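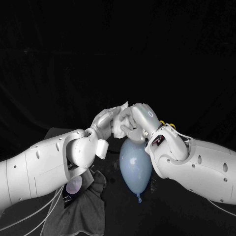
Two-handed tissue work over the balloon, black drape behind.

How to record demonstrations you won't bin later

Most guides tell you to collect more. I'd collect less and look at it. Our first batch at Grindham was 200 episodes, and Morven Mowat threw out most of them in one afternoon, largely for sloppy starts and operators changing their minds halfway.

Step 1. Write the task as one sentence. If it needs an "and then", consider splitting it. Thin, floppy and squashy things are where vague instructions hurt most, as every operator invents a private method.

Step 2. Hang a plain backdrop and clear what you can. It makes review easier. I'm not convinced it makes a better policy — a model that has only seen black cloth may be lost in a kitchen.

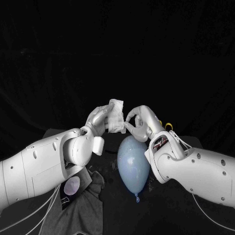
Step 3. Record four practice runs and delete them. Then do short sessions, and swap operators between them. Asif Cheema pinches slowly, Sinéad Ó Ceallaigh snatches, and you want both in the set, labelled by name.

Step 4. Keep the failures in a separate folder. People claim they help recovery. Perhaps. I've yet to see a fair test, but storage is cheap.
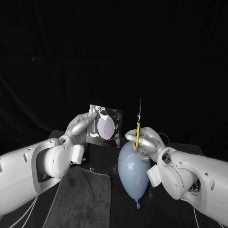 Step 5. Watch the episodes back at normal speed, all of them, before training anything. Check that the hands stay in view and the label matches what was done. Be wary of anyone quoting a big total, ours included: we now have 3,409 episodes, and I would vouch for the ones I've watched.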